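Posted in: Recreational Leagues > Joining and Teams > Kickball

Can I join an adult kickball league alone if I never played before?

Kasun Gazi

Hello to everybody. I moved to Garnholm in the spring and I work from home, so I do not meet many people. My neighbor told me about the Thursday evening kickball league at Salleden Park. On the sign-up page there is a choice "free agent" and I think it means a person without a team, but it is not explained well.

I have some doubts before I pay. I am 34 and I grew up with cricket, so I can catch a ball, but I never played kickball and I do not know the rules. Is it a problem for the other players if one person is a beginner? Also, do they put all the free agents together in one team, or do they send each one to a team which already has friends in it? I would prefer the first, I think. And what shoes do I need? The page says "no metal" and nothing more.

The registration closes in October, so I would like to decide soon. Thank you in advance for your patience with my English.

Imani Benavides

Welcome! Yes, sign up. I came as a free agent four seasons ago and I still play with half of those people.

How it works at Salleden: if there are enough free agents they make a full team from them. If there are not enough, they fill the holes in teams that are short. You can write in the comment box that you prefer a new team. They do read it, but it is not a promise. A full roster is 15 and not everyone comes every week, so you will get a lot of playing time.

Rules you can learn in one evening. It is like baseball with a big rubber ball, you kick and you run. The one thing cricket people forget is that you have to drop the idea of staying in to kick again. You kick a fair ball, you must run! We had two cricketers on our team and both of them stood there the first time.

Shoes: plastic cleats or normal running shoes. The grass at the east field is slippery after 7 pm, so I would take cleats if you have them.

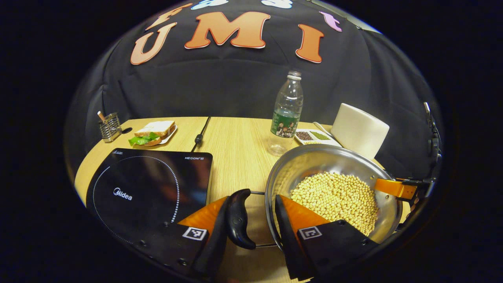
After the game most teams go to Clavetti on the corner, and this is really where you get to know people. Go at least the first week, even if you are tired. You do not need to drink, half of my team orders lemonade and fries. Teams sit mixed there, so you will also meet the ones you played against.

One more thing, bring a dark shirt and a light shirt to the first game. The team shirts usually come in week two.

hadgu_left_field

just do it, its kickball. the refs are relaxed and if you miss a ball people laugh and then its over. only be careful with the "competitive" division, click "social" when you register. i clicked the wrong one my first season and we lost 19 to 0

Kasun Gazi

Thank you both. I registered in the social division and I wrote in the box that I prefer a new team. I also found my old football shoes with plastic studs, so I hope these are accepted. I will remember to run.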